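4.2 Equipment planning and costs
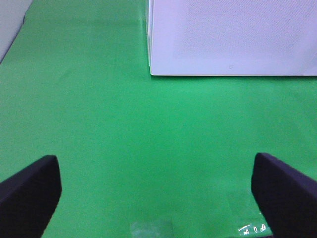
Figure 3. Wrist camera view of the work surface at the Flusstead bench.

The budget for the second year was drawn up by Mak and Andreadis before any new hardware was ordered. We had planned to replace both arms, but the quotes from Prerex and Koutsoukos left no money for spare parts, so we kept the arms and put the funds into grippers, cameras and bench fittings. Small items were easy to leave out of the first estimate. The plain green covering in Figure 3 gives a clear background for the two dark fingers and the pale object, and coverings of this kind had no budget line at all. We now list them with finger pads and cables – over 200 separate purchases in the first year fell into this group.

Delivery times also shaped the plan. Grodside quoted nine weeks for a gripper, and an order placed in November would have arrived after the trials began. We therefore hold two spare grippers in stock and review the list with each new budget. Service contracts are treated separately in Section 4.3.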